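4.2 Pattern scale and the life of a rug at home

The previous section dealt with how rugs were bought. This one turns to how long they were kept, and to what people said about pattern when they explained why a rug had stayed or gone. The material comes from the postal survey in Jerkurow and Prillden, which brought back 2868 usable forms, and from the home interviews carried out by Lucinda Mahmoud and Jonas Lüthi.

We coded every rug by the size of its main motif. Small patterns repeat many times across the width of the rug, medium patterns repeat a few times, and large patterns have motifs big enough to be read one by one from a standing position. Plain rugs were coded separately. The coding was done twice, by Seraina Aigner and Boyang Shen, and where they differed the rug was discussed until they agreed. Most of the disagreements were between small and medium. Faded rugs were also difficult, as a motif that had once been clear could sink into the ground colour, and owners' memories of the original pattern were used only when a receipt or an old photograph backed them up.

Flowers were the most common subject in the large group. Typical of these is a pale ground, beige or taupe, carrying big chrysanthemum-like heads in several darker colours such as navy, maroon and charcoal (Figure 3). The type was often described to us as "old-fashioned" by people who did not own one and as "cheerful" or "warm" by people who did.
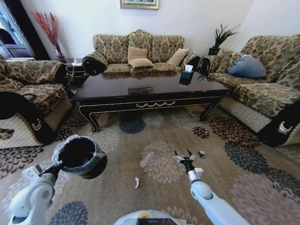
Owners of large-patterned rugs tended to have kept them longer than owners of plain ones. This held in both towns, although the gap was wider in Prillden, where more of the homes are owned outright and moves are less frequent. Medium patterns fell between the two. We found no clear difference between small patterns and plain rugs, which was not what we had expected from the trade literature.

The reasons given in interviews fall under two broad headings. The first is that a busy pattern hides wear. Respondents spoke of crumbs, pet hair and the flattened track between door and sofa, and said that these were noticed late or not at all on a rug with a lot going on. Several had bought with this in mind. One woman in Jerkurow, who had brought up three children in the same flat, told us she had "never once looked at a cream carpet and thought yes".

The second heading has to do with the room. A large-patterned rug was often the first thing chosen, and curtains and cushions were then picked to go with it. Replacing the rug would have meant changing these too. Plain rugs were described as easy to swap, and they were swapped. Annelies Holzer has made a similar point about wallpaper in her study of the Drevasach estates, where tenants put up with a paper they disliked for years as the furniture had been bought around it.

Price does not explain the pattern well. Large florals were found across the whole range, from market stalls to the Ortner showroom, and when we compared only rugs bought new at similar prices the order of the groups stayed the same. Inherited rugs were left out of this comparison. They are kept for reasons of their own, and 7 of the interviews dealt with almost nothing else – these are taken up in Section 5.

Some caution is needed. The survey asked people about the rug now in their living room, so rugs that had already been thrown away are missing, and a type that went out of fashion some time ago will look long-lived simply because few new ones are being sold. We tried to allow for this by asking about the rug before the present one, but many forms left that question blank. Those who did answer it gave the motif in a word or two ("flowers", "brown swirls"), too little to code for scale.

There is also the matter of size. Large motifs need a large rug, and large rugs are heavy, awkward to carry down a stairwell and costly to have taken away. Some were kept for no better reason. We return to disposal in Section 4.3, where the collection records for both towns are set beside the survey.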